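3.2 Objects and wrapping

The object set was chosen to cover small rectangular items of the sort found on a desk or in a drawer. All of them are handled on the same white tabletop. Reflective coverings were included on purpose, as creases and glints change how an edge looks from one angle to the next. The first group pairs a covered black item with a smaller plain block.
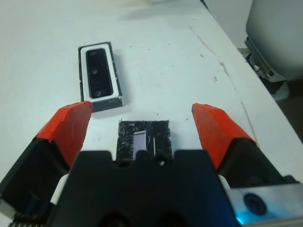 Figure 3. Pale lavender block resting on a square black pad with a glossy, wrinkled covering.

The block is matched against its pad by size and color only. For the larger flat items we kept the covering uneven, with folds left as they fell. Hiyori Shimada wrapped the first 9 items and set the rule that no crease should be smoothed after wrapping.

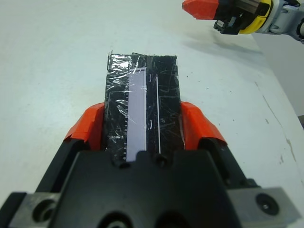

Film and foil differ in stiffness, and this matters for how the corners are treated. Film tends to stand up in small ragged bits where it has been torn, while foil folds flat and holds its shape. Corners were left untrimmed in both cases, and an item was rewrapped only when its covering had split along a full side.
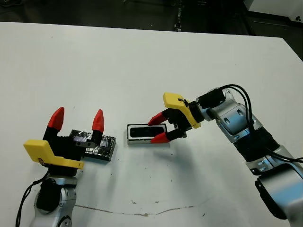 Duygu Kılıçarslan argued during the review of the set that wrapped and unwrapped items should be listed separately, as a crumpled surface hides the true outline and makes measured widths hard to compare. We adopted this, and the item list in Appendix B follows that split.

Unwrapped items have a hard outline but bring their own difficulty when the surface is dark and glossy.

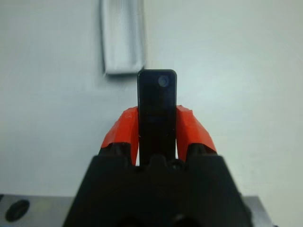
For these, length and width were measured 3 times with a caliper and the middle value was kept. Wrapped items were measured before covering. The full list has 539 entries, including repeat wrappings of the same item, and each entry records the covering, the main color and the longest side in millimeters.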